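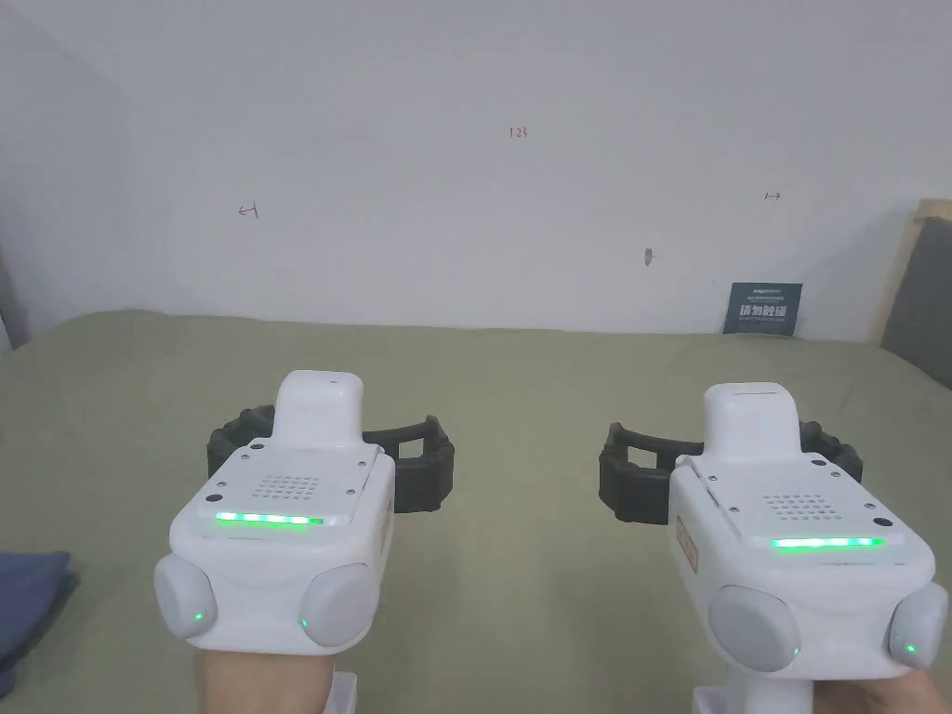
Folarton, October, a little after 4 p.m.

Cleansing balm, batch 16. Grainy again. I am starting to take it personally.

Recap for whoever reads this over my shoulder: oil phase is sunflower oil, a bit of castor, the solid emulsifier and the Nikzad wax, which the supplier calls "silky" and I call other things. Melted together in the water bath, stirred by hand, poured at the temperature on Sandamali Bhattacharjee's sheet. Smooth as you like in the beaker. Next morning the jars had the texture of wet semolina.

Batches 14 and 15 did the same, and I blamed the shea. So the shea came out of 16 entirely. Sorry, shea.

Remaining suspects:

Cooling too slowly. The jars sat on the bench next to the oven, where it stays warm until evening. Sandamali thinks this is the whole story and has thought so since batch 14, in writing, on a sticky note I have now found under the scale.

Wax not fully melted. Possible. I pulled the beaker when it looked clear, and my idea of clear gets more generous toward lunch.

The Kostetti fragrance. Unlikely at that dose, but I'd enjoy it being the fragrance. It smells like a pear that has been to business school.

Split what was left of 16 this afternoon. Remelted, held hot for 28 minutes with the lid on, then poured half the jars straight into the fridge and left the other half on the bench, on the far side from the oven this time. Same spatula, same jars, no fragrance added to either. The fridge jars have a dimple in the middle you could lose a pea in. Texture fine so far, but so was everything else at this stage.

Rinse-off on the back of my hand with the remelted stuff, still soft: goes milky quickly, takes off the brown eyeliner, smears the waterproof one into a sort of bruise and leaves it there. Slight film after rinsing. Less than 15. I'd still want a second wash, and the label copy Prondus sent over says "no second cleanse needed," so one of us is going to have to change.

Side note on the powder wash: the 36-mesh sieve is back and has been cleaned by someone who does not believe in drying things. Rice starch is now glued to the rim. Please hang it up.

pH on the powder wash slurry came out higher than I wanted both times. Checked the probe with fresh buffer and the probe is innocent. More citric in the next one, and I'll weigh it instead of tapping it out of the bag like salt on fries.

Tomorrow:
Cut open one jar of each and rub out on the glass plate.
Fridge jars out to room temp, look again after lunch.
One set into the 38 degree cabinet, lids taped.
Order more of the small jars.
Tell Sandamali about the sticky note, or put it back under the scale.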